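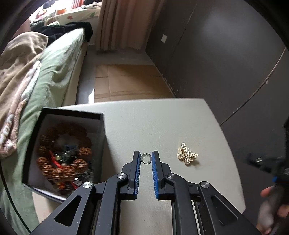

图3-1 小件首饰出盒,在浅色台面上分开摆放

3.2 整理缠结的首饰盒

本节适用于所有“先放进去再说”的首饰盒。Ullska 收纳套装的说明书假定您的首饰本来就一件一件躺好,我们没有这么乐观。

开始之前

准备一块浅色硬板或一张浅色桌面、一根细针、一块软布,以及 Zallix 分格盘(另购)。硬板可以直接放在地上,下面垫几张拆开的纸箱。金色小件落在纸板上不算显眼,落进地毯就要等下次搬家再见了。

注意:请勿在床上操作。毯子的褶皱对耳环有特殊的吸引力。

步骤

1. 打开盒盖,把盒子放在台面一侧。不要整盒倒出。倒出来的一团和盒里的一团是同一团,只是面积更大。

2. 先取浮在表面、没有被链子缠住的东西:胸针、开口小环、单只耳环。每取一件,放到台面空处,彼此隔开。

3. 开口环平放。缺口若勾着链子,顺着缺口方向退出,不要硬拉。链子断了,本手册不提供安慰。

4. 镂空胸针请捏边缘,别捏翅膀中间的细丝。背面若有别针,先扣好再放下。

5. 胸针单独放在硬板上,检查镂空处有没有夹着线头或断链。有则用细针挑出,再用软布轻擦。
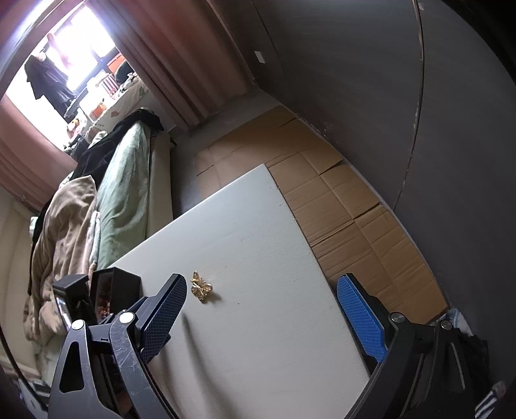

6. 处理剩下的链子和珠串。找到一个扣头,解开,从这一端往外抽,每次抽一小段。遇到死结,把结平放在板上,用针尖从中心拨松。拨了一刻钟仍无进展,去喝杯水,结不会跑。

7. 珠串与金属链分开收。散落的珠子和吊坠装小袋,写上“待配”。多数人的“待配”袋会保存到下一个十年,属正常现象。

8. 入格。胸针一格一枚,耳环成对放,落单的另放。链子扣好扣头再盘起,盘完不要再翻动。

小心:细针用完立即插回针包。编者 Selvaraj Fakir 曾用脚找到过一根。

常见问题

盒盖合不上:东西太多,或有链子搭在盒边。先查后者,前者比较伤感情。

分格盘不够用:Zallix 加深盘限重 400 克,请勿叠放两层。Adeo 的旧款托盘尺寸略大,放不进 Ullska 的抽屉,我们试过,也用力试过。

胸针发暗:见 3.4 节“擦拭与存放”。擦之前先确认它本来是不是这个颜色。

收尾

盒子清空后用软布擦净内衬,再把常戴的几件放回。硬板竖起来抖一抖,纸板的折缝也逐条看过,再卷走。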